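Waiting Areas > Soft Seating > Sets
Thursday, April 2, 2026 - by Nerea Gallardo

Prultillow Lounge Corner Set

The Prultillow is our set for a small waiting corner. It contains 2 upholstered armchairs, a round side table and a pillow for each chair. It was made for clinics, studios and shared offices where people sit for ten minutes or for one hour, and both should be comfortable. The full set needs up to 3 meters of free wall.
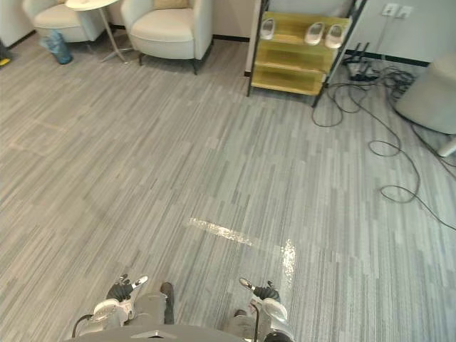

Choosing the color is the part where customers write to us the most. Our armchair is offered in cream, sand and slate, and cream is still the one we sell best. It goes well with a gray floor, also with a streaky carpet tile in silver and near-white tones, where a darker chair can look heavy. The short dark legs keep the seat a little above the carpet. Please order a fabric sample before you decide, we send it free of charge.

What is in the box

- Armchair Prultillow, 2 pieces, legs not mounted
- Side table Flitow, white, round top on a thin central pole
- Pillow Pop, 2 pieces, beige or tan
- Hex key and felt pads

The throw is not included. We sell it separately under the name Skavurach, article 1,031, in gray only. It is soft and a bit fuzzy, with lighter and darker flecks, and it can be washed at low temperature.
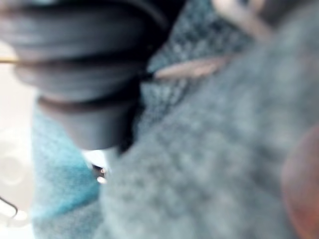 Placing the set

Put the chairs with their backs to the wall and leave space for the table between them. The Flitow has a small top, enough for a cup and a phone. If visitors take off their shoes, a rack next to the second chair is practical - they can sit down first and reach for the slippers after.
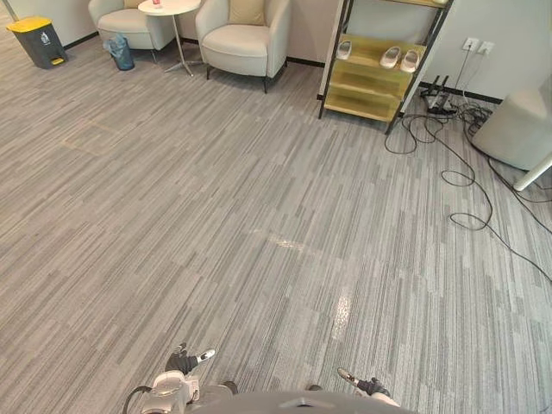

Leave the floor in front of the chairs free if you can. Guests with a stroller or a wheelchair need to turn there, and the corner also looks bigger. On carpet you do not need the felt pads. On wood or tile please use them from the first day.

The legs are screwed in by hand and then tightened with the key. Check them again in September if you mount the set this spring, and later once a year.

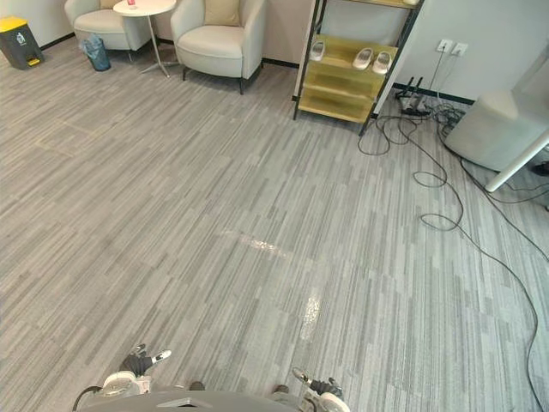 Delivery and spare parts

The set comes in 3 boxes. Pillow covers, legs and table tops can be ordered one by one, also for older sets. For spare legs use article 111 and write the color of your chair in the comment field - the thread is the same for all.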